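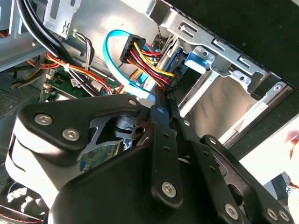 *Page last changed: January 24, 2025*

**Old desktops find a second life in Billdale**

If you've been hanging on to a dead desktop because you weren't sure where it should go, I've got good news. The Billdale repair room is taking old computers again, and I spent most of a morning there getting in the way (sorry, everyone) and looking inside cases.

I'd forgotten how much is crammed into one of these things! Take the side off and there's cable everywhere: thick black bundles looping over the top, a bright blue SATA data cable curling through the middle, and that fan of yellow, red and black wires running into a black power connector. Beyond those sits the silver metal drive cage, all slots and rivets, with a blue plastic tab clipped near the front of it and a dark drive in the bay. I used to build my own machines years ago and I still got a little thrill.

The room is run by Flelness, the same bunch who do the bike swap, and it opened in April last year with one workbench and a borrowed label maker. They've now had 2,816 items through the door, counting keyboards and monitors, and there are 6 benches. The shelves along the back wall were full when I visited, mostly towers, and a few more were stacked beside the kettle.

Here's how it works. You bring your computer in and fill out a short form with your name and what you know about the machine ("makes a grinding noise" is a perfectly good answer, I'm told). The case gets opened, the cables are unplugged and the drives come out before anything else is looked at. You can take your drive home the same day or have it wiped on site, and you'll get a slip with the serial number on it. I was glad to hear that part, as I have a drive in my closet that I've been too nervous to part with for years.

Whatever still works goes into rebuilt desktops, which are sold at the Sarıgül market hall for $20 each, keyboard and mouse included. A monitor is extra if you need one. The rest gets sorted into bins by material and picked up by Flivavard, the recycler out past the rail yard. Cables are kept if the ends are in good shape, and there's a drawer just for SATA ones that I'm told is never full enough, so if you have a box of spares at home please bring it along!

One tip I picked up for anyone opening a case at their own kitchen table: shut it down, unplug it from the wall and take a photo of the cables before you pull any of them. Hold the connector by its plastic body when you ease it out, and leave the wires alone. Some SATA cables have a little metal latch you have to squeeze first. I have broken one of those, and I'd rather you didn't.

The group has also just been given a town grant of $2,000, which will go toward better lighting over the benches and a proper cart for the heavy towers. The colour of the cart is apparently still under discussion.

Drop-off is at the side door of the old library, mornings only, and there's short-term parking right in front. Printers and televisions aren't accepted at the moment. Laptops are fine, but bring the charger if you've still got it.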